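10/24/18, sim notebook, kitchen chores

Back on the question Ruba keeps asking me at lunch, which is whether any of this is going to clear a table in a real house before she retires. My answer this morning was "sort of," and after today I'm sticking with it (she was not impressed).

Finally got the overnight batch out of Gorus. 4000 pick attempts, all single objects on the counter, random start poses. The new grasp scorer from Atallah is plugged in and it's way faster than the old one, so yay for that! It still loves to grab things by the very end though, and then the thing swings and everybody's sad. Elias thinks the friction values are off. I think the scorer is just greedy. We argued for a while and agreed to run it both ways, 300 each, same seeds. He's setting that up on Flilden tonight so DON'T kill the jobs.

Things I want to remember:
- Driving the base and moving the arm together is still a mess. With the base parked it's fine. So for now park first, then reach, even if it looks dumb and slow.
- Timeout bumped to 8 minutes per episode. Ruba, if your plots look weird before today, that's why.
- Two-arm carry is switched off in the config. I keep forgetting and then wondering what the second arm is up to.

Started on the apartment layout this afternoon, the one with the kitchen opening right onto the dining and sofa area. I like it a lot better than the bare table world we used all August, there's furniture to get around and stuff sitting where people leave stuff.

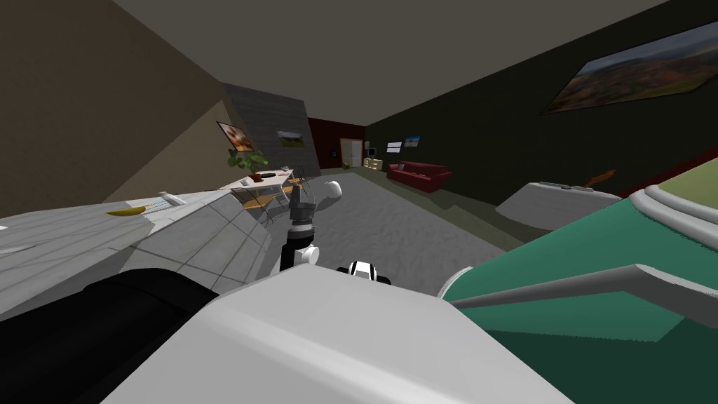

The task list I want for this one is boring on purpose: banana goes in the bowl, anything on the floor gets picked up. That's a five-year-old's chore list and I'd be thrilled with half of it. Floor pickups worry me most, the planner hates reaching low and the chairs don't help.

Zitano folks want a demo, Elias says tell them banana only. Fine by me. Need to ask him where the table collision mesh lives, mine's version 2 and I think he has a newer one.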